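Utovell Electronics Reuse Program
Progress report to the Prokent Fund
2025-03-26

The second grant payment arrived in January and has gone mostly to rent at the Witow site and to the school kits. Collection is ahead of plan. We took in 2,432 small appliances and toys during the period, against 1,709 in the period before. Most came through the library drop-off points. The Prasertsri Street store closed its drop-off for two weeks while the floor was repaired, and numbers there are still low.

Parts that test good are sorted by type and packed for the schools.

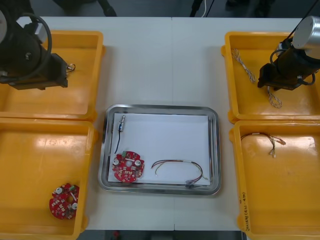
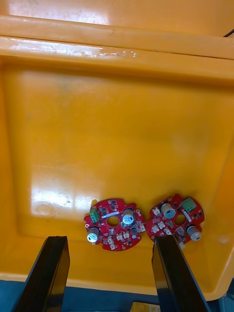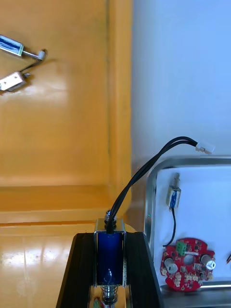
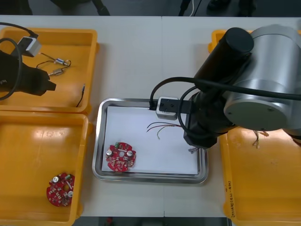

Kits have gone to 12 schools so far. Two more have asked to join, but we can't take them on until the fall. Teachers want shorter instruction sheets and more spare wire, and both changes will be in the next batch. We ran 34 repair evenings, all free to attend. Turnout was weakest in bad weather.

Spending is within budget except for van hire, which went over after the price rise. We would like to move part of the unspent printing money to cover it and need your approval in writing. The insurance renewal is attached separately.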